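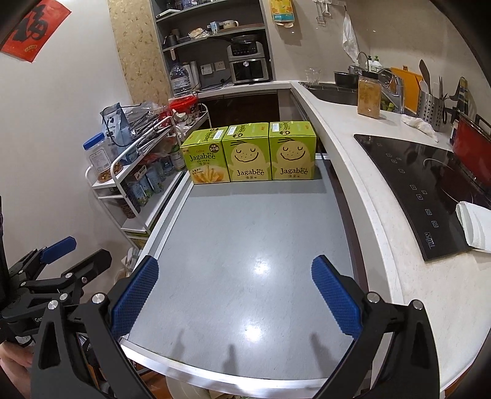 Three boxes of Jagabee at the far end of the tray, with the white counter curving around beside them.

Home Galleries Kitchen Snack Shelf Older Posts Contact

Snack Day in the Letwood Kitchen
July 3, 2023

Welcome back to the kitchen pages, and thank you for all the kind notes after the April gallery, which was mostly soup and which I thought only my relatives would look at. We are on to snacks now, and I have been looking forward to it for weeks, because if there is one thing I will happily talk about for longer than people want me to, it is potato sticks.

The boxes came in the Grasmont order, along with tea and a great many noodles that will get a gallery of their own when I can find the time (and when there are any left). I have loved Jagabee ever since a neighbor brought some over with a deck of cards and we forgot all about the cards. They are crisp all the way through and taste like an actual potato, skin and all, and I like that they come divided up in little bags, so you can put one in a lunch and leave the others alone. That is the theory, anyway, and I do try to stick to it.

I am very fond of the box, too. Two of them are facing front, so you get the potato fellow twice over, eyes closed and smiling away with his freckles, as if he had just heard some very good news. The one on the left is turned to show its side, with the potato sticks on it and the dark round badge that reads "5小袋" — that's "five small bags," for anyone who was wondering. I have kept empty boxes just for that face. One holds rubber bands and another holds the spare keys, and both of them cheer me up whenever I open the drawer.

A word on the kitchen, which several of you asked about last time. The light-gray surface with the raised white rim is my favorite place to set things out, glossy enough that the ceiling light shines right back up at you. Past it there's the white stone counter with the black glass induction cooktop set in, a folded white towel on the right of that, and the red pot behind, which regular visitors will know from the soup pages. It makes a lovely chowder, and I have typed that recipe out so many times now that I really should put it somewhere easy to find.

If you have a favorite flavor, or a snack you think belongs on these pages, do write and tell me. I read every message, even if I am slow to answer, and the Vistmont crackers in the last gallery were a reader's suggestion — they were gone in two evenings. The noodles are up next, once I have cleared a bit of shelf for them.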